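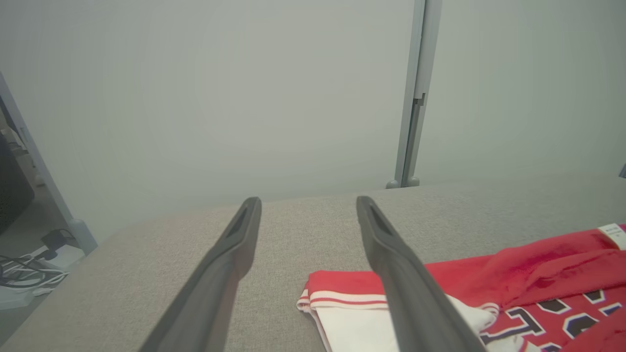

The Brarareo software collection has published its policy on saved games, setting out how memory cards, battery-backed cartridges and exported save files are to be accepted, copied and made available to researchers. The policy is the work of Ognjen Dumitrescu, who manages digital holdings, and Sveva Dal Bello, who is responsible for access. Both were interviewed in the reading room, where the older consoles are now played from pale grey-beige upholstery with rounded corners and a finely speckled weave, and where most of the conversation concerned material that would fit on a very small disk.

Mr. Dumitrescu explained that the collection had for many years treated a saved game as part of the packaging. A donated cartridge was catalogued by title, region and revision, and whatever the previous owner had left in its memory went unrecorded. "We would note a torn label," he said, "and we would not note that somebody had finished the game and named every character after a cousin."

The change began with the Babić donation, which came to the collection from a family that had kept its cartridges together with handwritten notes. The donation includes 14 cartridges with internal batteries. When staff tested them, 2 no longer held any data. The remainder were copied before any further handling took place, and the copies were checked against a second reading made on different equipment.

Mr. Dumitrescu described the procedure as slow by design. A cartridge is read first and cleaned afterwards, except where corrosion prevents a connection. Batteries are replaced only once the copy has been verified, and the original battery is recorded in the catalogue before disposal. "A volatile memory gives no warning," he said. "The cartridge starts, the title screen appears, and the option to continue is simply missing."

Asked whether a save file has any value apart from the game that produced it, Ms. Dal Bello referred to the role-playing title Lenus, published by Truteo, for which the collection now holds saves from several donors. The printed guide to Lenus describes a closing chapter that can be reached only if the player has declined a particular offer early in the story. Very few players appear to have declined it. "A researcher who wishes to study that chapter would otherwise have to play for a considerable time to reach it," she said. "With a save from the right point, the chapter can be consulted in an afternoon, much as one would consult a chapter in a book."

Compatibility remains the principal difficulty. A save made on original hardware does not always load in an emulator, and a file exported from one version of an emulator may be rejected by a later one. The policy therefore distinguishes between in-game saves, which are written by the game itself, and save states, which capture the condition of the emulated machine at a given moment. The former are accepted for permanent keeping. The latter are accepted only when accompanied by the name and version of the program that made them.

İlker Sezer, who carried out the technical review, considers this distinction to be the most important part of the document. In a written answer supplied after the interview, he noted that save states are convenient for demonstrations and unsuitable as a record. He recommended that donors who hold both kinds supply both, and that neither be renamed before transfer.

Privacy was raised at some length. Save files may contain the names of children, messages exchanged between players and, in certain titles, a birthday. Under the policy, such files are closed to general readers unless the donor has signed a release. Ms. Dal Bello acknowledged that this had disappointed some visitors. "The donor agreed to give us a game," she said. "We should not assume that the donor remembered what was in it."

The reading room can at present provide 200 catalogued save files on request. Requests should state the title, the region and, where known, the version of the game. Copies are supplied for use on the premises only.

The policy took effect on 2018-01-04 and will be reviewed in September. Mr. Dumitrescu expects the review to deal with saves held on publishers' servers, a subject on which the present text offers no guidance. Comments from donors and readers may be addressed to Ariel Cruzado at the collection office.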